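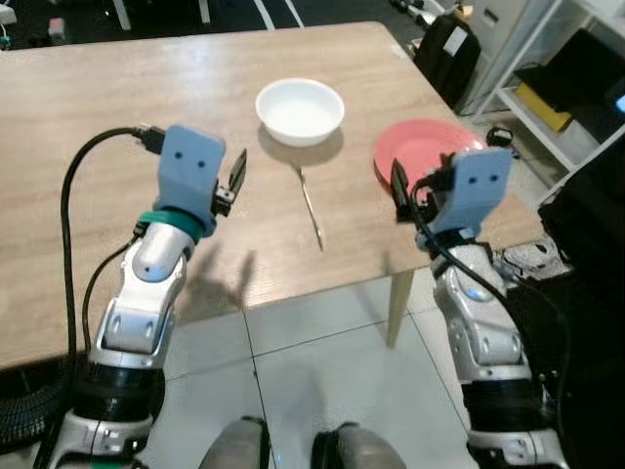

May
Posted by Ravinder Thibodeau

I went along to the Adalum open day because Karim Karam had a spare ticket and I'd been rude about household robots at his place once too often. It's in a unit out at Inskip, a long way from any bus, and the parking was a paddock.

The pitch was table setting. A two-armed robot, a table, a bowl, a spoon, a red plate. Chandrasekhar Rajan, who ran our session, told us the thing had been through 3,486 practice runs on this job. My daughter needed maybe 31, and she argued the whole time.

To be fair, the arms are nicely made. I liked the pale blue grippers, with two dark holes on the front that look like eyes, and I caught myself rooting for the left one as it hung over the table near the spoon. Then I remembered I was barracking for a clamp.

What I wanted to know was who picks the spoon. Does it cope with mine, the bent one? What about a plate with egg on it? I asked, and got told that "variation is on the roadmap". I asked what it would cost and got a brochure. The man next to me asked if it could do the washing up and got a laugh, but no answer.

Karim reckons I'm being a grump and that the first dishwashers were hopeless too. Could be. I'd still like to see one of these in a kitchen with a dog in it – any kitchen, Adalum can choose – before I clap.

The sausage rolls were good. They're running another one next month if you want to go and disagree with me.

38 shares | 4 comments

Get new posts by email. Unsubscribe any time.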